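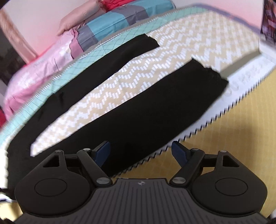

# Zalside Soft Goods: hand-held gripper demonstrations

Overview Files Versions Discussion Licence Contact

This site uses cookies to remember your download settings. Accept / Manage

Zalside is a set of short demonstrations of people handling cloth and clothing at home, recorded with a hand-held gripper. It was put together for training grasp and fold policies on fabric. All of it was recorded in bedrooms and sewing corners that people use, with their own belongings left where they were.

Maintained by Joelle Nassar and Cosmin Munteanu. Questions about labels go to Yareli Espinoza.

## What's in it

- 1,746 episodes in the current release
- 96 cloth items, each with its own item ID
- 45 task prompts, written as plain sentences ("fold the sweater in half", "pull the top strip clear of the pile")

We recorded 1,924 episodes. The remainder were dropped for lost tracking, a covered lens, or a person's face in view. Dropped episodes are listed by ID in dropped.csv with a reason code, but the video is not distributed.

## Layout

- episodes/ – one folder per episode, holding the video, the gripper pose and the jaw opening
- items.csv – item ID, fabric type, colour, whether it is a garment or a loose piece
- prompts.csv – prompt ID and text
- splits/ – train, validation and test lists
- dropped.csv – see above

Pose is given in the frame of the first image in each episode. If you concatenate episodes, reset it at every boundary or the trajectories will drift off into nowhere. Jaw opening is stored in millimetres.

## How it was collected

Each operator read a prompt, picked up the gripper and did the task at a normal pace. Recording started before the gripper reached the cloth and stopped after the jaws opened again. If a grasp slipped, the operator carried on and tried again in the same episode. These are marked regrasp = 1.

Rodica Dumitrescu and Emanuel Dumitrescu did most of the sewing episodes. Scraps, strips and cutting mats were left layered the way they would be during a project, which means the target is often lying over another print. Those are the hardest episodes in the set. Black strips over a light zigzag are fairly easy to segment, but a pale piece on a pale piece is not, and our own baseline picks up both layers more often than we would like.

Garment episodes were mostly done on beds. A bed gives under the fingertips where a table doesn't, and operators tended to press down before closing. You will see this in the pose track as a short dip ahead of the grasp.

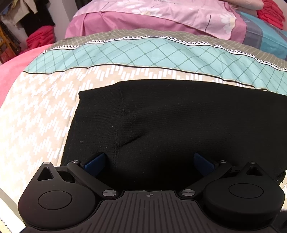
Garment episode: fingertips on black knit, patterned duvet underneath.

## Labels

Every episode has a start and end time for approach, grasp, move and release. Yareli labelled the first pass and Cosmin checked the ones with more than one grasp. The layer label (single, double, unclear) was added in November and is less reliable than the rest. On dark knits, folds are hard to make out in the video, so treat "unclear" as a real category and don't merge it into "single".

## Known problems

- The lens is very wide. Straight edges near the border bend a lot. We supply the calibration file but the videos are not undistorted.
- The gripper fills the bottom of every image. Mask it if you train a background-sensitive model.
- Left-handed operators are under-represented.
- Thick items such as towels and blankets are few, and none of them are in the test split.
- Some item IDs cover two nearly identical garments. We know about these – fixes will come in the next version.

## Splits

Splits are by item and not by episode, so no test item appears in training. Rooms do overlap between splits. If you want to test on unseen rooms, use the room column in episodes.csv at the top level and make your own lists.

## Use

Free for research and teaching. Please don't try to work out who lives in the homes. Operators agreed to the recordings being shared, and can ask for an episode to be taken down at any time. When that happens we publish a new version and ask that you delete the old one.

Related datasets

Prallevix Kitchen Drawers
Sondier Laundry Sorting, small
Bălan Tabletop Cloth
Zalside calibration files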